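Keeping your day hike gear going through the wet months

June is when the hill trails out past Eltby turn green and every one of us wants to be up there, clouds or no clouds, and it is also when I start getting messages about leaky jackets, moldy packs and shoes that smell like a pond. So I have put my home tips together on one page (updated Fri 21 June), and I hope they save you a little money!

Start with the shoes. Pull the insoles out the minute you get home, stuff the shoes with crumpled newspaper, and change the paper after 90 minutes, when it will have soaked up all it can. Keep them well away from the stove, please. I cooked a lovely pair that way once and the soles peeled right off on the Prakley ridge.

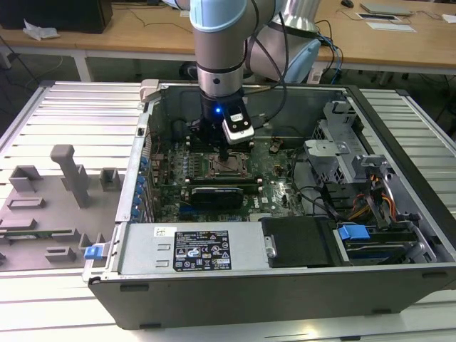
Kokano wrote in to say that old cotton T-shirts work just as well as newspaper and don't leave ink on light-colored linings, and that you can wring them out and use them again the same evening. I've tried it since, and I agree, though you do need a good pile of shirts.

Packs are next. Shake out the crumbs, turn the pockets inside out and wash the whole thing in the tub with 2 spoons of mild soap. No washing machine, it ruins the coating on the inside. Hang it upside down with every zipper open,
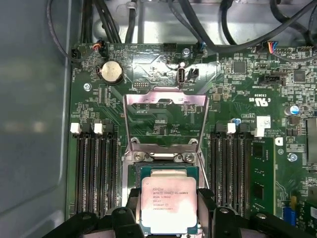
and give it a full day, even if the outside feels dry by lunchtime, because the padding in the shoulder straps holds on to water much longer than you would think. A sticky zipper will usually run again if you rub a candle stub along the teeth.

For rain jackets, wash first and reproof afterward, never the other way around. And if you carry a flask, leave it open overnight with a spoonful of baking soda and warm water in it, then rinse it well before the next picnic.
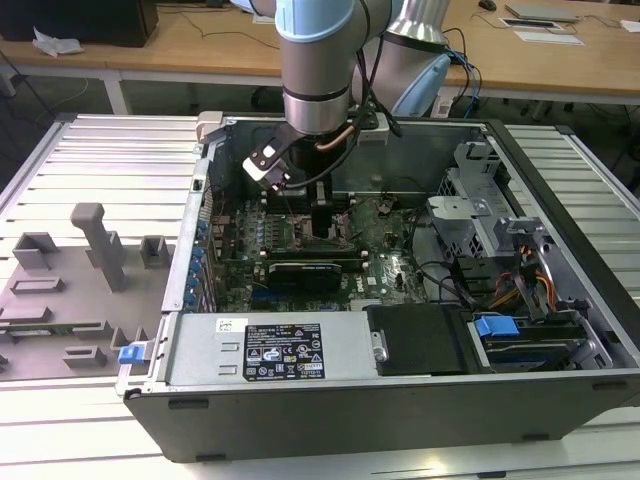 Open computer case with the robot arm over the memory slots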